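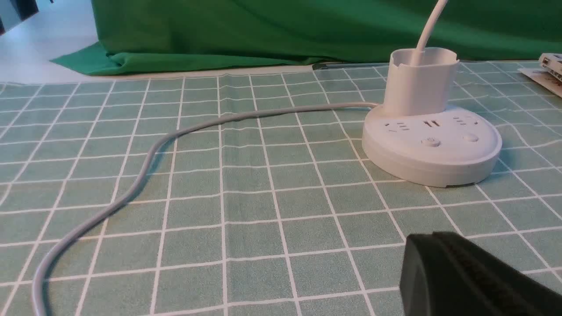
Home Products Service About Support Contact

Search this site Enter keyword Go

About Kestis

Kestis builds wrist camera kits for two-finger grippers and supplies the task sets used to test them. The company was started by Eifion Gronow, who still signs off each kit before shipment. Assembly and calibration are done at our Cangate shop.

What we sell

The standard product is the Janari kit. It contains a small color camera, a bracket for the robot wrist, 2 cables and a calibration sheet. The bracket takes six screws and fits most light arms without drilling. The camera is mounted so that a fingertip stays in view during the approach, which gives the operator a fixed reference when lining up on a socket, button or cord.

The Sharifi service covers task recording. Customers specify the objects and the motions they need, and we record them on our own arms. Power strips, chargers, cords and small packages make up much of the current work. Cords take the longest to set up, as their shape has to be reset by hand between runs. A standard order is 100 runs per task. Larger orders are quoted separately.

How we work

Tables are covered with grid cloth and backed with green fabric. Lighting is diffuse. White objects on pale cloth are checked for exposure before recording starts, and runs with clipped highlights are discarded. The task library now holds 792 tasks, with new ones added each September.

Limits

The Janari kit is not sealed and should not be used near liquids or cutting fluid. It does not measure force. Arms with a hollow wrist need a separate adapter, ordered by flange size.

Orders and returns

Kits ship from Cangate. Unused kits may be returned in the original box. For recording work, send a parts list and a sketch of the table layout with the first request.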